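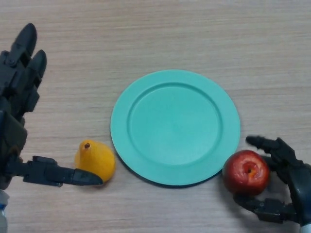
Lecture 7: Action chunking for two-handed manipulation
Notes by Orestis Kouris. Corrections to Thiện Mai before the lab session.

1. Setup

Last lecture treated single-step behavior cloning, where the policy maps the current observation to one action. With two multi-fingered hands the action vector is long, and small errors in the finger joints push the state away from the training data within a few steps. Chunking reduces the number of decisions per episode. The policy maps an observation o(t) to a block of k actions, a(t) through a(t+k-1), and is queried again before or at the end of the block.

The running case is fruit placement: a pear on one side of a plate, an apple on the other, one hand for each. The target for both is the well of the plate.

2. Loss

We use an L1 loss over the whole block, averaged over time and joints. Arm joints and finger joints are normalized separately. If they are pooled, the arm terms dominate and the fingers close late.

3. Overlapping blocks

Querying at every step gives up to k predictions for the same time t. These are combined with weights w(i) = exp(-m i), where i = 0 is the oldest prediction. A larger m favors old predictions and gives smoother motion with slower reaction. Blending is poorly behaved when the demonstrations contain two modes, such as left hand first and right hand first. The average of the two sends both hands toward the plate together, where the fingers can collide.

4. Conditioning on order

The Whitlock variant adds a latent variable z, inferred from the demonstration during training and set to zero at test time. This removes some of the averaging in section 3. It does not guarantee a fixed order. For the lab, add a one-bit order label to the input and compare.

5. Lab settings

Block length k: 64
Observation history: 2 steps
Encoder layers: 4
Camera: head view only

Train once with z and once with the order label. Report left and right grasps separately, and count a placement only when the fruit is released inside the rim.

Reading for next time: the Hinville notes on contact-rich grasping, sections 2 and 4.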